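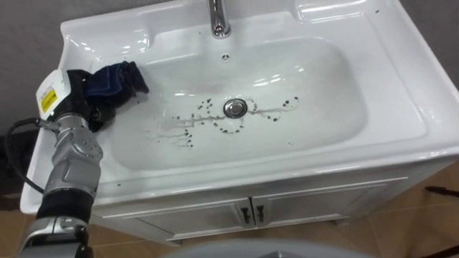 Proltotari Basin Set -- README

Version notes, November. Maintained by Howard Pilkington. Mail him before opening a pull request, he reads mail first.

What is in it

162 runs of one chore: wipe a dirty bathroom basin with a cloth. Each run has arm and hand positions, video from the head and from a fixed camera beside the basin, and a mark given by a person. 16 runs were held back for testing. Please do not train on them and then write to us about your score.

Why so narrow

We had read too many claims that household robots were nearly ready, and wanted one job that anybody who has cleaned a bathroom could judge.
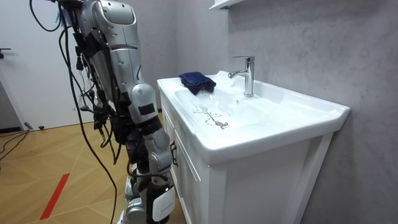

Marking is strict. A run passes only if the bowl, the rim and the ring round the drain are all clean, and a pass on two out of three is a fail. The older Katiyar marks gave credit for touching the cloth to the ceramic, which we think flatters the machine. A bowl with a trail of dark drops leading to the drain and the cloth lying folded on the rim beside the tap gets nothing from us, whatever the arm may have been doing at the time.

Marks run from 0 to 8. Anything under 6 counts as a fail in the tables. Two people mark each run and do not see each other's figures -- where they differ by more than two, the lower one stands.

Known problems

The side video in a few runs starts late. Cloth position is not tracked at all, so you will have to get it from the pictures. Force readings from the Cerkex wrist drift during long wipes and should not be trusted past the first pass.
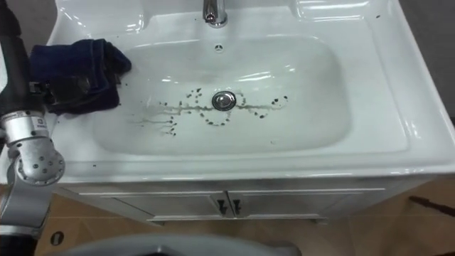
Can a robot trained on this clean my bathroom?
Not on the strength of these files. They cover one basin and one kind of cloth, and there is nothing in them about taps, soap scum, toothpaste or hair.

What we would not claim

A good score here says little about tiles, baths or a basin of another shape. It says nothing about cost or speed. If you quote a pass rate, quote the marking rules with it, and say who set the room up before each run.

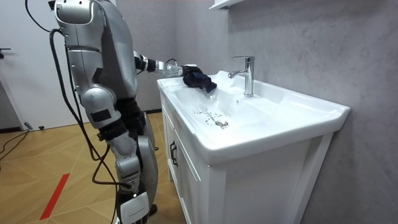 Hannelore Rothe wrote back after reading the draft that we were being too hard on the thing, and that a basin half wiped is still less work for whoever comes next. She would like a second column for dirt removed, measured before and after. We have left it out for now -- half a job has to be checked by a person, and the checking takes almost as long as the wiping.

Loading

Unpack the archive and point the Velel reader at the top folder. The marks are in a plain text table, one line per run. Blank cells mean the markers have not finished, so do not read them as zero.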